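## 4. What people eat on the night shift

I came into this part of the study expecting to write mostly about sleep. But once I started sitting in on nights at the Skamberg sorting depot, all anyone wanted to talk to me about was food. 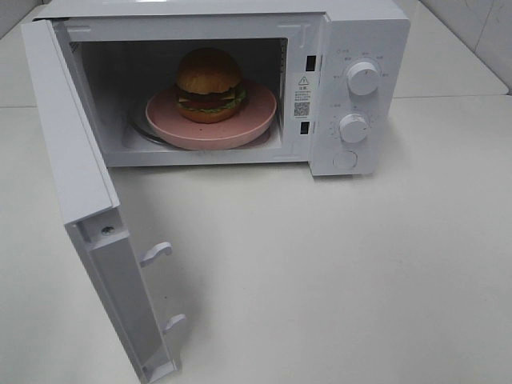 So I gave in and added a food diary. We had 191 diaries back from the two sites, Skamberg and Iltmont, and 46 of those came from people who had been on nights for more than six years. I read every one of them myself (it took most of May, and I loved it). The thing that struck me first was how little people agreed on what to call the meal in the middle of the shift. At Skamberg it's "lunch," even at two in the morning. At Iltmont it's mostly "break," and a few of the older hands write "supper" and then cross it out!

The name matters more than I thought it would. People who called it lunch tended to bring a proper meal from home – leftovers, rice, soup in a jar – and they ate it sitting down with somebody. People who called it break were more likely to write things like "chips, standing up" or just "coffee x2." I don't want to push this too hard, as the Iltmont break is shorter and the canteen there shuts before the night crew arrives, so the two sites aren't a fair match. Jasińska's bakery does open early enough for Iltmont people to stop in on the way home, and it shows up in the diaries all the time, nearly always with the word "finally" next to it.

**Figure 6.** A burger on a pink plate in an open microwave. Reheated food is discussed in Section 4.2.

### 4.2 The wait for the microwave

Both sites have shared microwaves, and the line for them eats into the break. One Skamberg diary says, "I bring cold pasta now, I'm done waiting." Another keeps a running grudge against whoever heats fish. I coded these entries under "time" at first and later moved them to "company," which I think is where they belong, as most people wrote about who they stood in line with.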